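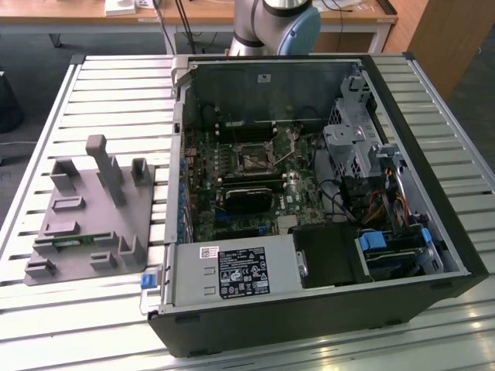 I get a lot of emails about doing up old desktop towers, mostly from people who bought one for next to nothing and now have it open on the kitchen table wondering what they've done. Fair enough, I've been there! My first bit of advice is to lay the tower on its side with the panel off, so the motherboard faces up at you and gravity is on your team. You can see how much easier it is to get at everything that way, from the bare processor socket in the middle to the power supply along the bottom. These are the questions that come up most.

Do I have to take the graphics card out to fit a processor?

Not always, but I usually do. It's one screw and a little catch at the end of the slot, and then you've got room for your knuckles. Put it on something clean while you work.

How do I know which processor will fit?

Look up the motherboard model, not the name on the front of the case. It's normally printed somewhere on the green part between the slots. I once ordered from the badge alone and ended up with a very nice chip for a completely different socket (it's still in my drawer at Plavedmont, if you're wondering).

Can I touch the pins?

Please don't. Lift the lever, open the frame, lower the chip straight down and let it settle. If it doesn't want to sit flat, take it out and check the little triangle on the corner.

What are the coloured plastic bits for?

On a lot of office towers they're release tabs - blue, green, whatever colour the maker fancied that year. They let you get drives in and out without a screwdriver. Squeeze gently, as old plastic goes brittle and snaps with a horrible noise.

Is the old power supply good enough?

Read the label on it before you buy anything. If you're adding a 525 watt unit like the Bellaritz I put in mine, measure the old one first, because some cases take odd sizes. And never open the supply itself. Swap it whole.

Which thermal paste do you use?

Skerkov, the small tube. A blob the size of a pea. I've had the same tube going for 3 builds now and there's plenty left.

It won't turn on! Now what?

Check the smaller power plug near the processor, which is the one I forget every single time. Then reseat the memory, one stick at a time, pushing till both ends click.

What did yours cost all up?

The tower was $6 at the Barasa swap meet and I spent another $111 on parts, not counting the graphics card, which I already had.

Do you fix computers for other people?

Sorry, no. I'm happy to answer emails though, usually on a Monday night.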